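Bench notebook, Jolirar workshop
11th June

Continuing with the stainless rail. Degreased again this morning with the Ernesis citrus cleaner at the 20:1 dilution, wiped with the grain, then a second wipe with plain water and a dry cloth. Previous entry had the dilution written as 10:1, which was wrong and has been corrected in the margin.

Purpose of the work, for anyone reading out of order: the joint between the gray surface and the white tabletop needs a rail that can be cleaned daily without the finish going patchy. The old aluminum strip pitted along the joint and held grit. Stainless was chosen over a painted steel section on the grounds that paint chips at the first dropped clamp.

Cut length 1,254 mm, measured twice at bench temperature with the long steel rule. The drawing gives 1,254 with no tolerance. I have assumed plus or minus half a millimeter and written that on the drawing in pencil. Stock bar came in at 1,999 mm, so the offcut is long enough for the short side of the McIntyre bench if that job goes ahead in July. Offcut is labeled and on the lower rack.

Finish check. The difficulty with brushed stainless is that it reads differently depending on where the lamp is. A fine scratch running with the grain disappears under direct light and shows up only in the darker reflected bands. A scratch across the grain shows everywhere. Procedure is therefore to look along the bar from one end, move the lamp, and look again. Marks found get a pencil tick on masking tape next to the bar, never on the bar itself.
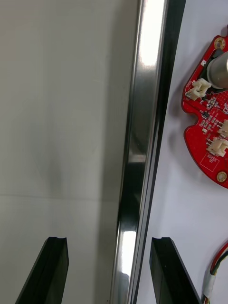 Jusumley wrote back at midday that the bright spots on a bar like this are no use for judging the finish, and that the inspection should be done entirely with a diffuser over the lamp. Also asked whether the grain direction had been matched to the offcut before it was racked. It had not. Both pieces come from the same bar, so the grain runs lengthwise on each, but I have added an arrow to the label so the ends do not get swapped.

Tried the diffuser after lunch, a sheet of drafting film clipped over the shade. Highlights spread out and the banding is softer. Two marks that I had ticked as scratches wiped off with a damp cloth, so they were residue. One tick remains near the far end — shallow, with the grain, can be caught with a fingernail only if the nail is dragged slowly. Leaving it. Any attempt to blend it will make a larger dull patch than the mark it removes.

Edge strip: keep to black. It hides the joint line against the white top better than the gray sample did, and dirt along it is no harder to wipe. Adhesive needs the full 84 hours before any side load. Do not lean on it, and do not slide stock across it during that time.

Open items
Get a tolerance for the cut length in writing.
Order a second roll of drafting film.
Check whether the seam in the gray surface collects cleaner when the bench is wiped toward it. If so, wipe parallel to it and change the cleaning card to match.
Repeat the finish check with the diffuser once the adhesive time is up, same lamp height.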